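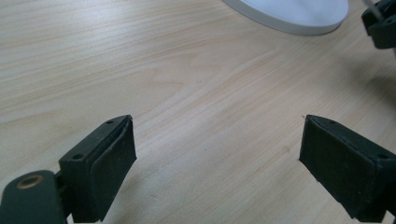 A pale wooden tabletop with wavy grain.

Home News TV Couples Style Video Newsletter

Kerubo Kinyua is off the market, and she would like everyone to stop asking whether it's for the show.

The 'Climard Heights' star confirmed her engagement to restaurant owner Kathleen Lynch in a post that went up a little before 7 a.m., an hour when most reality stars are either asleep or crying in a confessional. There was no drone, no string quartet and no hashtag. There was one photo of two coffee cups and a caption that read, in full, "She asked. I said obviously."

By lunchtime it had been reposted by nearly every member of the cast, including two who haven't spoken to Kinyua since the Season 3 reunion and one who threw a bread basket at her during it.

Lynch popped the question at Brusar, the restaurant she has run for 10 years and the place where the pair met. Longtime viewers will remember it as the setting for the birthday dinner in which Kinyua sent back a soup, got up to apologize to the owner for sending back the soup, and didn't come back to the table for 40 minutes of what was supposed to be somebody else's party. The network cut it down to a single shot of an empty chair. Fans have been writing essays about that chair ever since.

"I was going to do it over dessert," Lynch told us by phone, over the sound of somebody dropping what must have been a lot of forks. "Then the dishwasher quit – the machine, not the person – and I ended up asking her in the kitchen with my sleeves rolled up. She thought I was asking her to hold a towel."

Kinyua held the towel. She also said yes.

The ring is a vintage piece with a dark green stone, which Lynch bought in March and then kept hidden in a box of restaurant receipts on the theory that her girlfriend would sooner eat the box than look through it. The theory held up. Kinyua says she'd been looking in the sock drawer.

Not everyone in Climard Heights took the news with quite so much grace. Bernix, the streaming service that carries the show, put out a statement within the hour saying it was "over the moon for Kerubo and Kathleen" and was "excited to share in their journey." Anyone who has watched more than one season knows that "share in their journey" is how a streaming service clears its throat before asking to film a wedding.

Kinyua cleared hers right back. "They can send a toaster," she said.

She has some history here. Her first wedding, back in Season 2, ran across three episodes, had 3000 white roses flown in for the ceremony, and featured a horse that didn't want to be there. The marriage made it to the finale. The horse, she says, still gets mail.

This time she wants a courthouse, a lunch and a nap, in that order. Lynch would like a few more people than that. Her mother, who has reportedly been working on a guest list since the second date, would like a lot more people than that. As of now the compromise is a small ceremony at the restaurant, followed by a party for whoever Mrs. Lynch can't be talked out of.

Contract lawyers may want to save the date as well. A person close to production says Kinyua's deal has a clause covering "major life events," and that both sides are reading it closely and coming away with different opinions. Bernix wouldn't comment on the clause. Kinyua's manager wouldn't comment either, but did so very cheerfully.

Meanwhile, the fans are handling it in their own way. A petition asking the network to finally release the full soup footage had 1125 signatures at last check. Lynch says she signed it. She'd like it on record that there was nothing wrong with the soup.

Gossip accounts spent the afternoon trying to work out whether the couple will head to Chuang for the honeymoon, based on a single photo of Kinyua holding a sun hat. She says it's just a hat. She burns easily.

Season 7 of 'Climard Heights' starts filming this summer. Kinyua is expected back, though she says the bread baskets had better be bolted down.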